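Print this page | E-mail this page

Cleaning and Maintaining a Wood-Veneer Work Table

By Emrys Gough
Last revised 7/26/25

This procedure covers light-toned wood-veneer tabletops with a clear factory finish, used as work tables. It does not cover oiled solid wood, painted tops, or tops where the veneer has already lifted over a large area. For those, see the related pages at the end.

What you need

- 2 microfiber cloths, one for washing and one for drying
- Dish soap with no added bleach or citrus
- Mineral spirits, small can
- Plastic scraper with rounded corners
- Soft brush attachment for the vacuum
- Felt pads or a cork mat

Do not use powdered cleansers, melamine sponges, or steel wool at any stage. All three cut the finish and leave a dull patch that shows under a lamp. Silicone sprays also cause trouble, as they prevent any later coat from bonding.

Step 1. Clear and vacuum

Take everything off the top, including mats and jar lids. Vacuum with the brush attachment, working from the center outward. Grit left on the surface will act as an abrasive in the next step. Run the brush once around each cable hole. Dust packs into the joint between the grommet and the veneer, and if it gets wet there it holds moisture against the cut edge of the board.

Step 2. Find the direction of the grain

All wiping and any later sanding should follow the grain. On a straight-grained top this is simple. On a figured top, the lines may run parallel in one area and curve in another. Work to the overall direction and ignore the small loops and ovals. Fine scratches laid along the main direction are hard to see, while scratches across it catch the light.

Check the sheen at the same time. Lower your head toward the surface and look across it with a window or lamp behind the table. A sound finish gives an even, soft reflection. Worn areas look flat, and wax or adhesive residue looks cloudy.

Step 3. Wash

Mix a few drops of soap in a bowl of lukewarm water. Wring the cloth until it no longer drips. Wipe with the grain in overlapping passes, then go over the same area with the dry cloth before moving on. Standing water should not stay on veneer for longer than 2 minutes. The rounded corners and the near edge take the most contact from sleeves and hands and usually need a second pass.

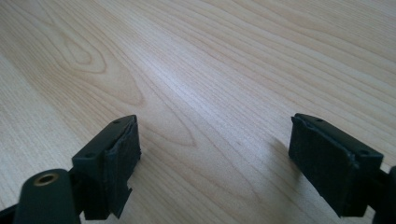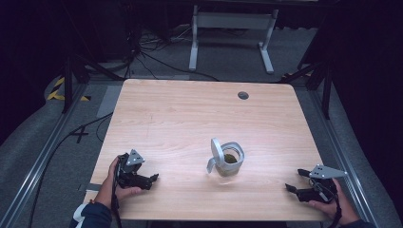

Wood-grain tabletop in use. In the second view, a small glass jar stands toward the near edge and a cable hole is set near the far right corner.

Step 4. Remove adhesive and tape residue

Peel tape back on itself at a low angle. Pulling straight up can lift fibers where the finish is thin. Soften any remaining adhesive with mineral spirits on a corner of the cloth, wait 35 seconds, and push it off with the plastic scraper held nearly flat. Repeat if needed, then wash the spot with soapy water. Ventilate the room and let the used cloth dry flat outdoors before disposal.

Test mineral spirits on the underside of an overhang first. Holska satin lacquer tolerates them. Privham water-based topcoat goes tacky if the solvent is left on it, so limit contact to a single quick wipe.

Step 5. Treat rings and spots

White rings are moisture in the finish. Leave the area uncovered for 14 hours. If the ring is still present, rub a small amount of Prusten cream polish over it along the grain and buff dry. Dark rings have gone through to the wood. Polish will not remove them, and sanding is risky with a thin face veneer.

Oily spots from food jars, glue pots, or paint should be blotted, washed, and blotted again. Scrubbing spreads the oil into open grain.

Step 6. Protect the surface

Glass containers have a hard base rim that picks up grit. Stand them on cork or felt and lift them when moving them. The same applies to metal tools and anything else with an exposed corner. Cables that run over the near edge will rub the finish off in a line over time; route them through the cable hole where the length allows, or put a strip of felt under them at the edge.

Maintenance interval

For daily use, dry dust at the end of the day and repeat steps 1 through 3 every 2 weeks. Inspect the edges and the cable hole each February, when heated indoor air is driest and veneer is most likely to open at a seam. Reglue a lifted edge as soon as it is found, using the method on the edge repair page.

Related pages

Regluing Lifted Veneer Edges
Fitting a Cable Grommet in a Finished Top
Hung Bench Mats: Cutting to Size
Choosing a Clear Topcoat
Page 481: Index of Finishes

Contact | Copyright Emrys Gough | Back to top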